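Follden Library winter hours

The library moves to winter hours from 7th April, closing at 5 pm on weeknights. Saturday hours stay the same. 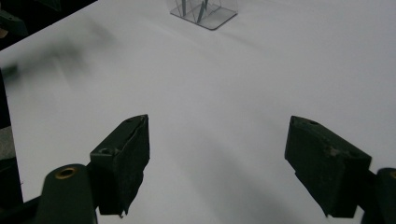

Holds can still be collected from the front desk, and the after-hours chute on Caruso Street is open again - it had been jammed since February. The loan limit goes up to 15 items per card.

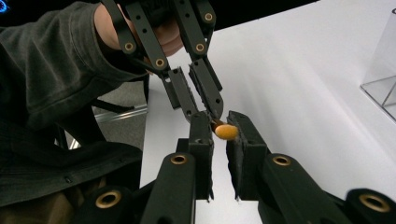 Tatiana Gajdoš is taking names for the Italian conversation group, which has room for 13 people. Enrolment is free.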